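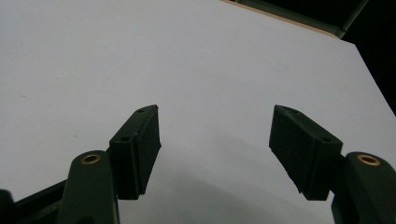 How do I get a dull film off a white matte tabletop?

Posted in Home Care, Friday, December 30, 2022

I bought a large white table secondhand in Bullalley. It has a smooth matte top and no label underneath, so I don't know the maker or what the surface is. Under the kitchen light it looks fine, but when the sun comes in low I can see a cloudy film with wipe marks in it. Dish soap moves the film around and it comes back when the top dries. I also tried a spray polish called Flernix that came with the house, and I think that made things worse. There is one faint tea ring as well, though I can live with that. Paid 40 dollars for the table, so I don't want to spend a lot on fixing it. What should I try next?

corner_pantry
Stop using the polish. Most spray polishes leave silicone or wax behind, and on a matte surface that shows up as smears. Dish soap leaves its own residue if you use more than a drop or two, so you may have two layers on there now.

Here is what worked on my desk, which had the same trouble:

Dust the top with a dry microfiber cloth.
Mix one part rubbing alcohol with one part water. Test it on the underside or a back corner and wait until it dries. If the spot looks dull, sticky or changed in color, don't go on.
If the test spot is fine, dampen a white cloth and wipe a small area, then turn to a clean side of the cloth. Keep the room aired out and stay away from the stove or any flame.
Go over it with plain warm water and dry it right away with a towel.

I needed three passes – the first cloth came up gray, the last one nearly clean. Don't use a melamine sponge on matte. It is a fine abrasive and will leave shiny patches that you can't undo. The same goes for scouring powder.

For the tea ring, make a paste of baking soda and water and let it sit for a few minutes. Wipe it off without scrubbing.

After that, use a damp cloth for everyday cleaning and soap only when something is greasy.

osis568
vinegar. works on everything in my house

tablesaw_3069
I would be careful with the vinegar until you know what the top is. It is usually all right on laminate, but it will etch marble and some other stone. Alcohol has its own problem, as it can soften lacquer or shellac and cloud acrylic. If it turns out to be painted wood, stick with water and a very small amount of mild soap.

Look at the edge from below. Laminate often shows a thin seam where the top sheet meets the edge strip. Paint usually wraps around the corner with no seam, and you may find drips or brush marks underneath.

If the cloudiness is still there after a proper cleaning, it may be wear in the finish, and no cleaner will fix that. I had one like it from Corrigan and ended up putting a cloth over it.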